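Home Issues Authors Submit
3 shares 0 comments

4. Bedding, layering and overnight comfort

4.1 Household practice

Participants in the Arsenault study kept a sleep diary for eight weeks, beginning in July. Each household recorded the number of layers on the main bed, the time at which the lights went out and any waking that was put down to heat or cold. Diaries were collected on the Friday of each week. Of the 60 households that enrolled, four withdrew before the second collection and are left out of the analysis. Layering varied more between households than within them, a result consistent with the earlier survey by Janjua and Fortin. 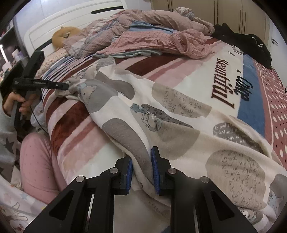 Most respondents described a fixed arrangement that changed only with the season. A smaller group added or removed a layer during the night, often without fully waking, and their diary entries for these nights were less complete. We have treated such entries as missing. Shazia Janjua coded the free-text remarks and Gordon Fortin checked a portion of them independently; disagreements were settled by discussion.

4.2 Room characteristics

Bedroom temperature was logged at the bedside and again near the ceiling. The difference between the two readings averaged about 6 degrees in rooms with the heater left on and was much smaller elsewhere. Wall colour, furniture and floor covering were noted at enrolment but were not used as predictors.
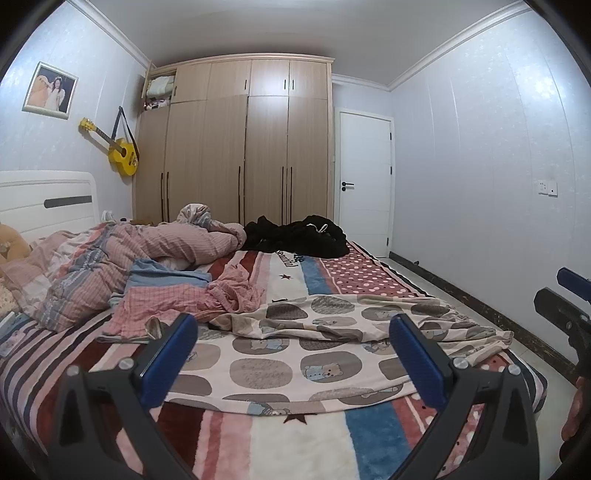 Figure 4. A bedroom with a wardrobe at the far end and a guitar on the wall.

Ceiling readings proved a poor guide to reported comfort — the bedside logger did considerably better — and only bedside values are carried forward to Section 5. Humidity was not measured, and its influence on the choice of layers remains open.

Share Cite Next section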